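Zudus Park was packed for the Irkano game and I still can't sit down. Four straight wins!! Thread, because my group chat has muted me.

Kramer went with the kid lefty again. 115 pitches. He came back out for the eighth and the whole third base side stood up.

Irkano had two on in the sixth and he got a grounder right back to the mound. Easy double play. I spilled my peanuts.

Also the shortstop has now reached base in 28 straight games. Walked on a full count in the ninth, so it lives.

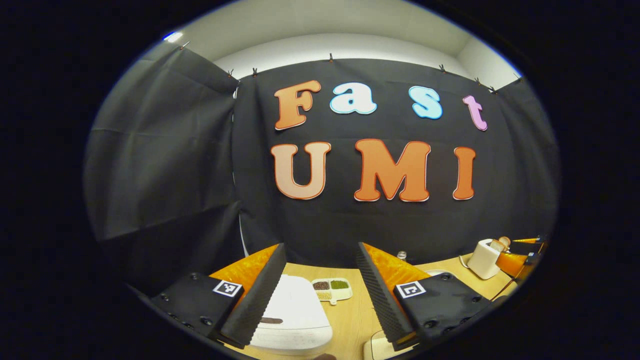
Ulano comes in Sunday and they run on everybody. Love watching them, hate playing them. Our catcher has a great arm but he needs a quick delivery to have any shot. Big orange, white, blue and pink letters spelling Fast about sum up their top of the order. Hold the runners close, please!

First pitch is at 2. I'll be out in left field with my scorebook, come say hi!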